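Setup notes for the Zedell coin cell, wrist camera and finger pads. Maintained by Eulalia Sepúlveda.

## Pads

Clean with a dry brush every 2,000 cycles. Replace both pads as a pair.

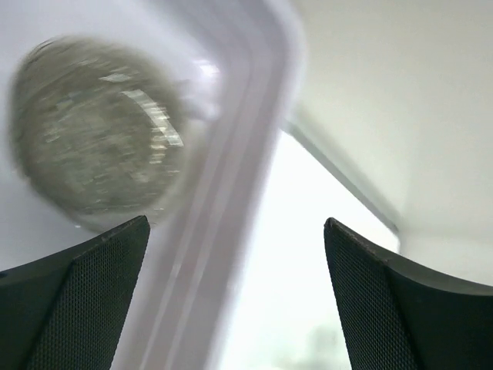
Exposure is set per cell in `comport.yaml`. Start at 15 and raise in steps of 2. Lock it with both fingertips in view and the dark mesh readable on each pad; coin blur as strong as this is ignored at this stage.

Keep gain under 70.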